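Grollum Teak and Hardwood Oil, 1 litre
Reviewed 12/22/25

I bought this oil in August to treat the garden furniture before autumn. I had used the Venetmont one for years, but the shop had stopped stocking it and this was the nearest thing on the shelf. I've now had four months with it, so I can say how it has lasted as well as how it goes on.

The tin has a screw cap with a child lock that takes some force to open. Once you are in, the oil is thin, pale and doesn't smell much. It pours too fast, so decant it into a jar or an old tray first. I lost a fair splash down the side of the tin before I learned that.

Preparation took longer than the oiling. I washed everything with soapy water, left it for two dry days and then went over the worst parts with 120 grit paper. The label says to wipe on a thin coat, wait 60 minutes and wipe off what hasn't soaked in. Do follow that last part. I left one bench arm too long and it stayed tacky for the best part of a week. White spirit and a rag sorted it out.

Coverage was fair. One tin did two coats on a bench and two folding chairs, with about 74 ml left over. The Venetmont went a little further but needed a third coat on older wood.

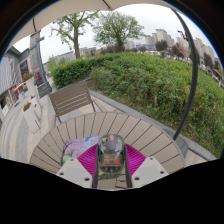 Slatted furniture is slow work whichever oil you choose. A wide brush floods the gaps and the drips dry in beads underneath, where you find them with your knees later on. I ended up using a narrow radiator brush for the edges and a folded cotton cloth for the flat faces. The Girkon foam pads sold alongside the oil tore on the first rough corner and I wouldn't buy them again.

After a wet autumn, water still beads on the bench seat. The chair arms have gone dull and will want another coat in spring. The colour was slightly warmer than before at first, and has since faded back.

Good points: low smell, quick to soak in, easy to wipe off if you keep to the time.
Bad points: poor cap, pours badly, wears thin on the arms.

Four out of five.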